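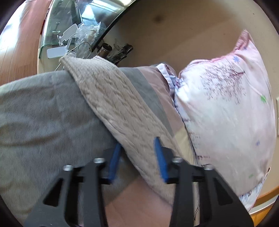

Good evening, and thank you to Milagros Belmonte for inviting me. My talk is about the second book of a romance series, and why it is more difficult to write than the first one. Most of my readers tell me they read in the evening with cushions behind the back, a beige knitted one and a big pink one for example, and they want to forget the clock. So I have to earn that evening from them. (Wait for the people at the back to sit down.)

My series is called Mistetia, after the moon where it happens. In book one, the pilot Catacutan is hired to carry a prisoner across the border. The prisoner is Tivetti, a prince without a country. They fall in love, they escape, the book ends well. I was very content. Then my editor, Lilibeth Pangilinan, asked me what they do the next morning.

First problem: the couple is already together
In book one the question is simple. Will they or will they not? In book two the reader knows the answer. My first draft had a big quarrel in chapter three, only to separate them again. Lilibeth wrote one word in the margin: "Why?" I did not have a reply, so I removed the chapter. It was 3000 words and I had worked on it for the whole of February.

(Read the short passage from page 101, the one in the cargo hold. Read slowly. Drink water before.)

What I did in place of the quarrel: I gave each of them a secret wish. She wants to fly again. He wants to stay in one place and grow old there. Both are good people and both wishes are fair, and they cannot have the two things in the same year. This gave me enough trouble for the complete book.
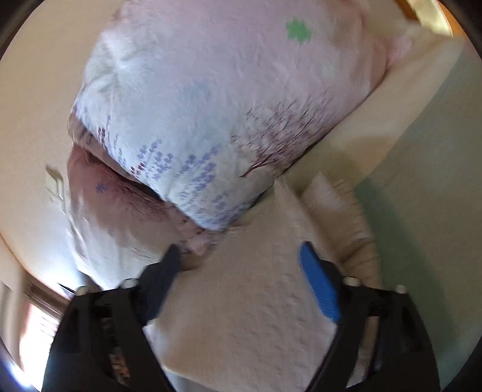

Second problem: how much to repeat
Some readers will pick up book two without book one. Others finished book one last night. I tried a prologue of around 2000 words with all the history of the moon, and my test readers skipped it. Now the history comes in small pieces, when a person in the story needs it. The city of Kovent, for example, is explained only when Catacutan must find a door there in the dark.

(If the time is short, go directly to the third problem.)

Third problem: the enemy
The general from book one is dead, and I do not like to bring dead persons back. I took a minor character, the clerk who signed the papers of the prisoner. He had four lines before. He believes he did his work correctly, and he wants his name to be clean.

Questions from the public
They will probably ask if there is a book three. Say yes, the outline is finished. Do not tell who marries.
The printed book has 419 pages. Signed copies are on the table near the door.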